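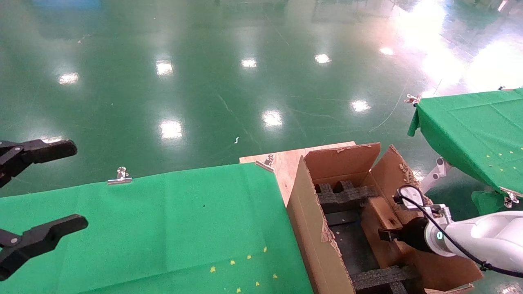
Chapter 3
What Claims Are Made Of

Most people who buy a thing have already been told what it will do for them. The shampoo will thicken, the mattress will cool, the vitamin will support. By the time a student reaches a course in consumer economics, she has heard so many of these promises that she no longer hears them as promises. They have turned into background noise, and background noise is hard to argue with.

This chapter is about arguing with it. We will look at how claims about everyday products are put together, which parts can be checked, and which parts only sound as if they could be. Readers who finished Chapter 2 will remember the difference between price and cost. A similar split runs through this one, between what a label says and what it commits the seller to. The gap is often wide, and sellers know how wide it is to the inch.

A case to start with

Take the town of Arbridge, where a grocery chain called Tekin began selling a laundry powder under the name Rillia. The box said "up to 45% brighter." Sales went well. A consumer class at the local college bought two boxes and tried to find out what the number meant.

Brighter than what? The box did not say. A letter to the company brought a polite answer: brighter than washing in plain water. That is a true comparison, and close to a useless one, as few shoppers at the detergent shelf are choosing between a powder and nothing at all. The question they have is whether Rillia does better than the cheaper box beside it, and on that the label was silent.

Then there are the words "up to." If one towel in the test came out 45% brighter and every other towel came out the same as before, the sentence on the box would still hold. "Up to" sets a ceiling. Shoppers tend to read it as an average, and it is hard to believe the people who write labels are unaware of this.

The last problem is the word "brighter" itself. Many laundry powders contain dyes that make cloth give off a faint bluish light. A shirt can look brighter and be no cleaner. The class had assumed the two words meant the same thing, and so, when they asked their parents, had their parents.

None of this was fraud. The company had run a test and reported a result. Keep that in mind through the rest of the chapter, because beginners like to hunt for lies and there are fewer of them than you would expect. A lie can be caught and fined. A careful half-statement usually can't.

Kinds of claims

We will sort claims by what it would take to prove them wrong.

A measured claim gives a quantity and a basis for it: this bulb uses 40 watts. You could test it with a cheap meter. Measured claims are the most useful kind and the least exciting, and they tend to sit in small print on the back of the package.

A comparative claim says that one thing beats another. It is only as good as the other thing, which may be last year's model, a rival that has since been improved, or plain water.

A mood claim has no content that could be tested. "Feel the difference." "Made with care." Courts in many places have treated such talk as harmless puffery on the theory that no reasonable person relies on it. The theory deserves some doubt. Companies spend a great deal of money on sentences that supposedly have no effect on anyone.

Real labels mix all of these, and the order matters. A measured claim placed next to a mood claim lends it some weight. When the fruit drink Skoditetti printed its vitamin content directly above the words "for a stronger you," it made no statement about strength that a chemist could examine. Most readers made one for it.

What about reviews?

A student may object that labels hardly matter now that anyone can look up a product and read what other buyers thought. We will come to reviews in the second half of the chapter, and the news is mixed. Buyers can tell you that a zipper broke. They are poor judges of whether a pill worked, as most colds go away by themselves in around 3 weeks or less. They also tend to write when they are very pleased or very angry, and some of them were paid.

Before you read on

Find a package in your kitchen or bathroom and copy out every claim on it, including the small print. Mark each one as measured, comparative, or mood. Leave the hard ones unmarked and bring them to class.

Section 3.1 begins with the oldest trick on the shelf, the word "new."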